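Life > Home & Family > Letters

Print this article | E-mail to a friend

The long way round to saying hello

Writing letters by hand is slow, a bit costly and hard on the wrist. I took it up again last winter and I can't seem to stop.

30/01/2025

My grandmother kept her letters in a biscuit tin on top of the fridge, and when she died the tin came to me, along with a good coat and her recipe for date loaf. There were 84 letters in it, most of them from a cousin in Lanodlow she had met only twice. I read the lot over one long weekend and came out the other side wanting, rather badly, to write to somebody.
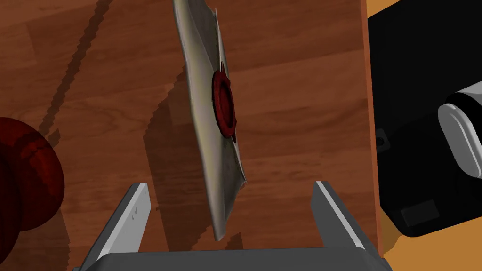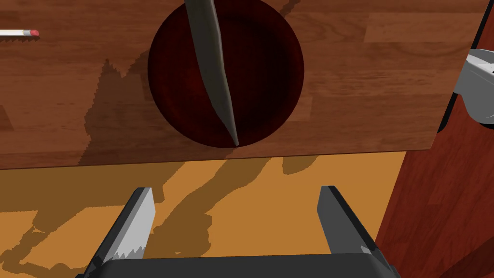
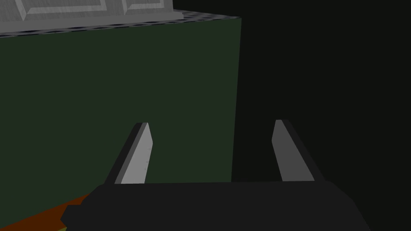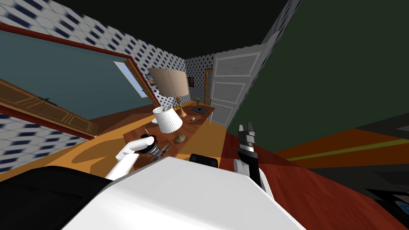

What struck me about the cousin's letters was how little happened in them. The hens were off the lay. A neighbour had painted his fence a colour she couldn't bring herself to name. She had been to Wimeck on the bus and come home without the thing she went for, having met someone she knew outside the butcher's and talked until the shops shut. I would never have put any of that in an e-mail, and yet there I was at two in the afternoon, still in my dressing gown, desperate to know about the fence. (It was repainted, four letters later. She still didn't say what colour.)

So I made a list of people I owed a proper word to, and it was longer than I'd like to admit. My old neighbour, who moved north to be near her daughter. A school friend I'd let slide. An aunt who has never owned a computer and sees no reason to begin now. I bought a pad of Esis airmail paper, the thin crackly sort, and a fountain pen that leaked all over my favourite cardigan, and then I sat there for most of an hour with nothing whatever to say.

It does come, though! The trick, if you can call it one, is to start with whatever is going on outside the window and let yourself wander. I began my first with the neighbour's cat and by the third page I was telling my aunt how much I missed my mum, which I hadn't planned to do and might not have managed over the phone.

I've had 29 letters back since June. My aunt writes in pencil, in capitals, and underlines the weather. My school friend sends clippings from her local paper with no explanation at all. My favourite came from the owner of a little stationery shop called Avcı, where I'd ordered some envelopes - I had tucked in a note of thanks, and back came two pages on the best way to store blotting paper. We have been writing ever since, and I've no idea what either of us looks like to the other.

Postage isn't what it was, I'll grant you, and neither is my handwriting, which has gone from tidy to something like a seismograph. I've had one letter go missing altogether and another turn up so late that the birthday it was meant for had been and gone. I minded less than I expected to. There is a particular pleasure in having something out there on its way, and in hearing the flap of the letterbox and getting up to see.

The biscuit tin is back on top of a fridge, mine this time. I had to take out the date loaf recipe to get the lid on.

Print this article | E-mail to a friend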